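Flanum Open Day: Nine Doors and a Bag of Snacks

Posted in Visits, Robots | March | 10 comments

I'd been meaning to go to the Flanum open day for years, mostly on account of the name, which I assumed was a fabric. It's a robotics outfit in Grondavthorpe, two stops past the place where the train stops announcing stops. They make grippers, and they collect recordings of people using the grippers, and once a year they let the public in to get underfoot.

The walk from the station is uphill. The map on the website shows a straight line. I would like to meet whoever drew it.

Registration was at a folding table where a very cheerful person gave me a lanyard with the number 263 on it and a tote bag containing a pen and a second, smaller tote bag. Then we were split into groups and told to follow Kenza El Ouafi, who runs the demonstrations and walks at the speed of someone with a plane to catch. She had nine stations to get us through before lunch. I lost a scarf at the second one.

The first few stops were the big arms, and I'll be brief, as everyone has seen a big arm. One moved crates from a pallet to another pallet. A man in our group asked what happened to the crates after that, and was told they went back. He wrote this down. The Disetti people, who share the building and do something with conveyor sensors, had a stand with a bowl of mints and a screen showing a graph. The mints went fast.

The stop I had come for was further along. Flanum doesn't record its handling work on the shop floor. It goes to people's homes, on the theory that a robot which can only tidy up in a laboratory will be a disappointment to anyone without a laboratory. The task that morning was packaged snacks: close the fingers on one, lift it, put it in a container, go back for another. The person doing it holds the gripper in the hand, and the camera rides along on top. We saw it all from the gripper's side, on two monitors, while Kenza talked over it.

I expected to give this five minutes. I stayed for forty and had to be collected.

What gets you is how much trouble a snack is. A crate has corners and knows its place. A bag of chips is mostly air and opinion. Squeeze it too lightly and it slides off, too firmly and you have crumbs, which are a different task and presumably a different budget. Kenza said a flat packet is worse than it looks, since there is nothing on a flat packet to get hold of, and that she has seen grown engineers lose a morning to one wafer. Upright ones are the easy marks. 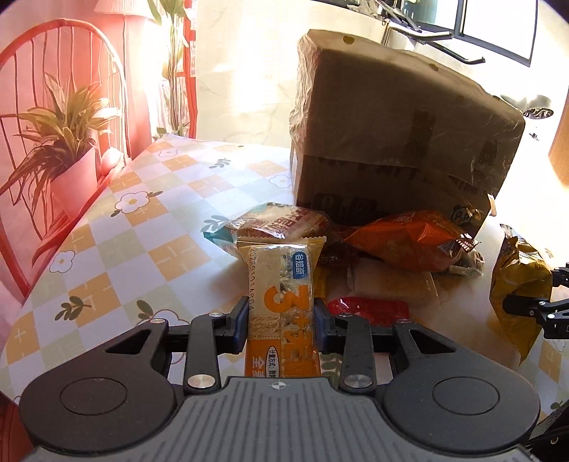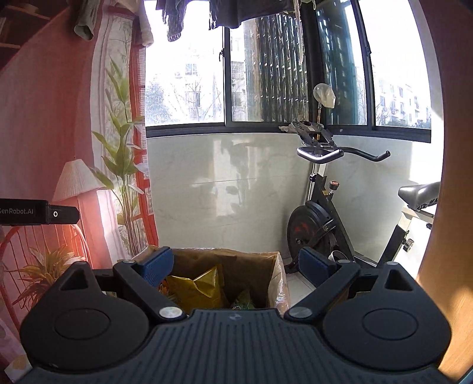
Snack handling at Flanum: fingers closed on a bar packet in the first, jaws open over the container in the second.

Anas Benkirane, who does the part of the job with spreadsheets in it, told us they aim for 700 good grabs per task before they move on to the next one. Someone asked what counts as a good grab. He thought about it for longer than I'd have liked. The answer was that the thing goes where it was meant to go and nobody has to bend down afterward, and I have since adopted this as my own standard for housework.

He also explained why homes beat a clean white bench. Patterned tablecloths, shiny wrappers, sunlight coming straight in through the windows: all of it makes life harder for the software, so they want plenty of it. I have spent years apologizing to guests for conditions that Flanum would go out of its way to find.

Then we were allowed to try. They had a spare gripper and a tray of cereal bars. It is heavier than you think and it does exactly what you tell it, which in my case was to launch a cereal bar at a retired dentist. She was gracious about it. Her own attempt was flawless, and she did it again to make sure I'd noticed. Children, I should say, are much better at this than adults and do not need to be told to hold their elbow in.

Lunch was from the Daher van in the parking lot, and the lentil soup was better than open day soup has any right to be. Bring cash. The card reader works on a schedule of its own.

The afternoon session was a talk on batteries. I sat at the back.

If you go next year: book the early group, wear shoes you can climb in, and skip the gift shop, which sells the tote bags. The last train back leaves earlier than the website says. If anyone picked up a gray scarf at station two, please leave a comment below.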